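Notebook, Irnside workshop – May, started 9.40

Drying rack trials, continued

Carrying on from the last entry, in which I declared the rack problem solved and was wrong by teatime. The Brullari rack is still the favourite, mainly for being narrow enough to live beside the small sink. The Issa one has gone back in its box. It leaned, and I have enough in my life that leans.

Rack dimensions for the record: 460 long, all in mm. The shelf it has to go on is 923, so there is room for it and the kettle, and for nothing else anyone might want. I did point this out when the shelf was ordered.

Changed the order of loading today. Up to now it has been cutlery first, then cups wherever they would go, and the cups ended up sulking on top. New order is cup, then the long thin things, then spoons and the rest of the small stuff. Kept the number of pieces low so that I can tell which one is causing the trouble.

Cup on its side among the prongs, rim to the right, and the stick laid lengthwise past it on a slight slant. Mint spoon still on the table to the right of the rack, pale blue utensil not down yet either.
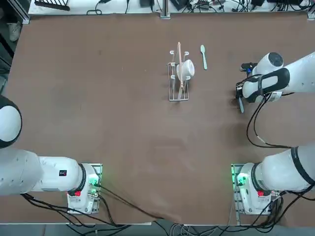
Notes on the cup

On its side is not how the Gemeck leaflet wants it. The leaflet wants cups upside down over a prong, which is lovely if your cup is the size of theirs. Ours straddles two gaps and rocks. Sideways it sits in a sort of cradle, and my only worry is water collecting in the lower curve of the wall. To check: fill, empty, lay it down, come back in 14 minutes and tip it over a paper towel. Weigh the towel before and after. Yes, I know.

Notes on the stick

Anything chopstick-shaped has two ambitions, to fall through or to roll off. Lengthwise beats crosswise so far on paper, but I want a proper go at both before I write it on the wall. If it needs a cup next to it to behave, that is a poor sort of rule for days with no cup.

To do

Try the spoon bowl up, then bowl down. I have strong opinions and no data.
Find the 1000 ml jug. It was on the draining board and has gone wherever jugs go.
Ask whether the rack can have feet – the base is flat on the table and I don't fancy what will gather under it by winter.
Repeat the lot with some 14 pieces, which is nearer to what the sink looks like after lunch.

Stopped 12.15, kettle.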